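Brallasdale (album)

Brallasdale is the second album by the Welsh duo Yorath, and I've probably played it more than is good for me. Iestyn Vaughan and Cadi Humphreys recorded its nine tracks on Skostevgate in one long April, mostly at night, with Bleddyn Llewellyn on drums. It runs to 44 minutes – lovely on headphones!
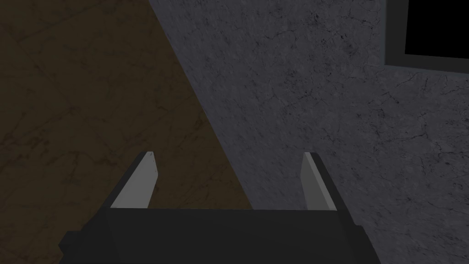
Natália Brandão wrote in to say that the closing track, Biton, was first played live as a 14-minute jam and that the studio cut loses its best bit. I'm fond of the short one (that harp loop!), but she did hear both. Wiebke Dreßler mixed the record, and the vinyl has a slightly longer fade on side two.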